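Teklow 2 is out, and its makers at Zostden say the decompiler now handles stripped binaries 5 times faster than before. Maybe. The number comes from a test set of 104 files that Zostden picked itself and hasn't published. Release notes list 50 fixes, many of them for crashes users reported back in October.

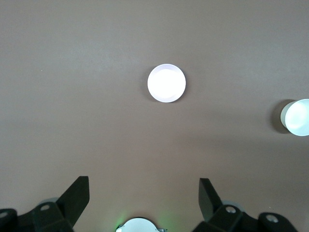 The plugin interface has changed too - again - so scripts written for the old Melier loader will need a rewrite. No migration guide has been posted yet.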